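List: repair-and-reuse
Subject: Re: [repair-and-reuse] Arms on the refurb bench - what happens to the people?
Date: Oct 10, 2023

Hello all,

Great question, and I've been itching to write about this anyway, so apologies for the length.

On the earlier message:

> We are a small refurb shop (desktops mostly, some thin clients) and
> our landlord's other tenant has just put robot arms on their packing
> line. Now my lot are asking if they're next. I know Galdale went down
> this road on the desktop side. Can anyone from there say what it has
> meant for the people on the benches? I don't need the brochure. I want
> to know who does what now, and whether anyone hates it.
>
> Also, do the arms cope with the older Dells? Half our stock is those.

I'm on the bench at Galdale, at the Fisberg site, so I can answer for our room and no other. We call the whole set-up Asow, after the project name on the paperwork, and it has stuck so firmly that people say "put it on Asow" the way they used to say "put it on bench two".

First, who does what. A person still opens every case. A person still decides if a machine is worth doing at all, which means the sniff test, the swollen capacitor test and the "what on earth has been spilled in this" test. Then the tower goes down on its side on the slatted bench, and the parts we want dealt with go in the grey tray next to it. The arms take the jobs with the drive and the processor, and we look after everything with a cable on it. I love this split! Cables are where the fun is, and drives in carriers were the dullest part of my day for years.

The trays matter more than the arms, if you ask me. Every part has its own slot or pocket, so you can look over from the next bench and know what is there and what isn't. We pestered Pappas (they make the trays for us) into changing the drive slot, and they did it without a grumble. If you never buy an arm in your life, get yourselves some decent trays.

Since you asked about Dells, have a look at one of ours:

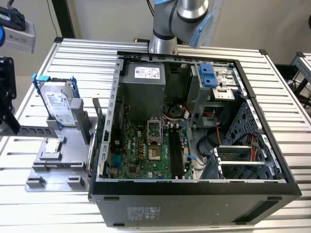
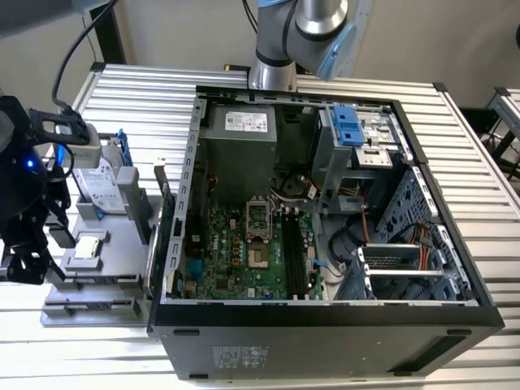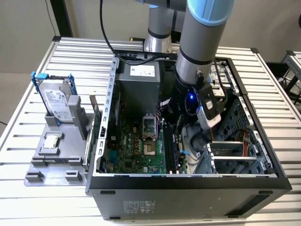

Dell tower on the Fisberg bench, socket open in all three; the drive is in the gripper in the second.

So yes, they cope with the Dells, or at least with the ones we get most of. The blue drive carriers are a gift, as they give you something sensible to take hold of. Anything odd or bent still comes to us by hand, and I wouldn't want it any other way.

Now the people part. We did 3,299 machines in the year before Asow and 3,495 in the first full year with it. You'll notice that isn't a giant leap. I was glad of that, to be frank. Management could have chased a bigger number and instead we got time for the testing we used to rush. I now get a proper go at faults that would have gone straight in the scrap cage. Last month I brought back a board I'd have given up on in 20 minutes under the old system, and I was unbearable about it all afternoon.

Nobody was let go. Two people moved off the benches, one to goods-in because she fancied it and one to looking after the trays and the arms, which is a job that didn't exist before. He had no background in it at all. He was just the one who kept asking the fitters questions until they gave him the manual. The rest of us had a week's training, and I'd say a week was too short. Ask for two.

Does anyone hate it? One colleague did, and she had good reasons. She found the pace strange, as you set up a tower and then have to leave that bit alone, and when you've done a job by feel for years it is hard to keep your hands in your pockets. She also missed the chat, because the old layout had us facing each other. We raised that in November and the benches got turned round again, so now we face each other with the arms at the far end. It made a huge difference. Do the layout with your own people before anything is bolted down!

My wrists are better too. I used to go home sore from pulling drives and I don't now. I can't speak for everyone on that.

Things I'd still grumble about:

- The stop button on ours is on the wrong side if you're left-handed. I am left-handed.
- When the tray is loaded wrong you lose more time than you would have by hand. We all do it.
- Labels. We printed a batch of 100 and they were too shiny to read under our lights. Get matt ones.

For your lot, I'd tell them early and let them come and see a bench like this before anyone signs anything. We're happy to have visitors at Fisberg, two or three at a time, mornings are best. Write to me off list and I'll sort out a slot. Bring one of your older Dells and we'll put it on the bench together.

What thin clients do you get, by the way? We've been offered a load and none of us has worked out a tray for them yet.

All the best from a very happy bench hand,
Galdale, Fisberg site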